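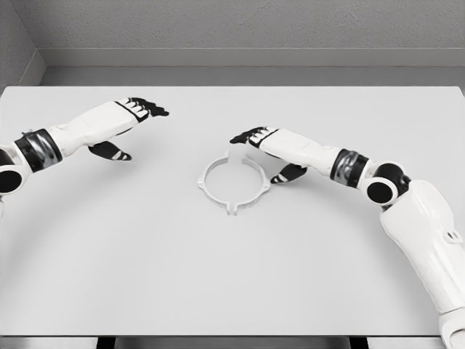

Two-arm ring task in simulation, both hands palm-down over the table.

Before you sign off on a simulated run

A clean run in the simulator gets treated as proof far too often. I don't buy it, and the Lutley checklist we use at Brevix was written by people who didn't either. It takes almost 10 minutes.

Step 1. Write down the start pose of both arms and the part. "Hands near the ring" is not a pose. Use numbers.

Step 2. Check part contrast. A white ring on a white table shows up mostly by its shading, so if your policy uses vision, change the table color and run again. Scores that collapse go in the report.

Step 3. Set the minimum gap between the two hands and log every violation, including the ones you think don't matter. Fingertips pointing at each other deserve a hard stop -- a warning in the console gets ignored.

Step 4. Vary the friction and the light. One of our batches had 667 runs, all under the same soft overhead light. Trí Trương asked what the other 666 had taught us. Fair question.

Step 5. Have someone else replay the failures. Bimla Pant does ours, and she rejects any log with the seed missing.

Passing all this doesn't clear the real cell. You still owe it a separate risk assessment -- see part 2.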